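The rock, the paper bag and other things I did not throw away

In August I decided to put order in the small things of my apartment. I do not mean the clothes or the books, I mean the objects that live on shelves and in the bottom of boxes and have no category. I moved here from Inville with 12 boxes, and I must admit that up to 4 of them contained only such things.

My method was simple. I cleared the white table, I put things on it in small groups, and for each one I had to decide: keep, give away, or throw away. I gave myself 20 minutes for every group. On the first evening I broke this rule already with the first object, which was a rock.

I found it many years ago on the path above Gollano, on a long walk when my shoes were too new and I had to stop often. It is gray-brown and full of little holes, and it has no value for any person except me. I have moved it through three apartments. It was a doorstop, then a bookend (a bad one), then it was just there.

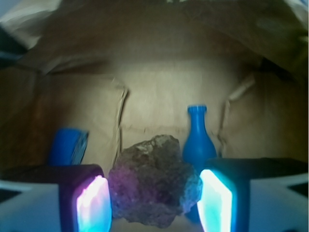
What to do with natural objects

I read some advice about this before I started. Most of it says that if you have a rock, a shell or a pine cone, you should keep the best one and bring the others back to nature. I had only one rock, so this was easy, and it stays. I wiped it with an old toothbrush and a little water. Do not use soap on a porous stone, because the smell remains in it for weeks. I learned this with a different stone.

The bottles were more difficult. I like blue things and I buy them without thinking. A plastic one with a narrow neck looks pretty in the shop at Beno, and at home you discover that it is good for one flower, and only if the flower is very thin. I decided that I can keep one blue bottle per room. My apartment has two rooms, so you can do the calculation. The rest I gave to a neighbor who paints still lifes and was happy to have them.

The bag system

For the things that leave, I do not use boxes anymore. A box looks too permanent. If I put something in a box, I close it, I write a word on it, and it stays in the hallway until the next summer. Now I use paper bags, the strong brown ones from the Jafarzadeh grocery on my street.
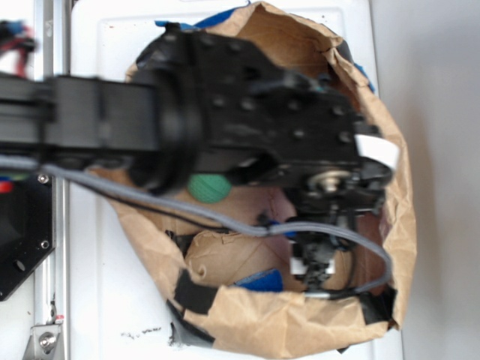
My rule is that a bag is full when I cannot see the bottom, and a full bag must leave the apartment the next morning. I fold the rim to the outside so it stays open, which works well with a new bag. After some days of use the paper becomes soft and wrinkled, and the edges tear, but for light things like a green ball it is still good enough. For glass or anything heavy I take two bags, one inside the other. The ball, by the way, I have taken out and put back more than once. I have no dog and no child, and still it is hard for me.

The thrift store near the station accepts toys and small household things until five in the afternoon. They gave me a voucher of 80 cents for my first bag, and I was more proud of it than I should be. I spent it the same day on a small dish, and my sister laughed at me on the telephone.

There are two boxes left. One has cables and the other has letters, and I will begin with the cables.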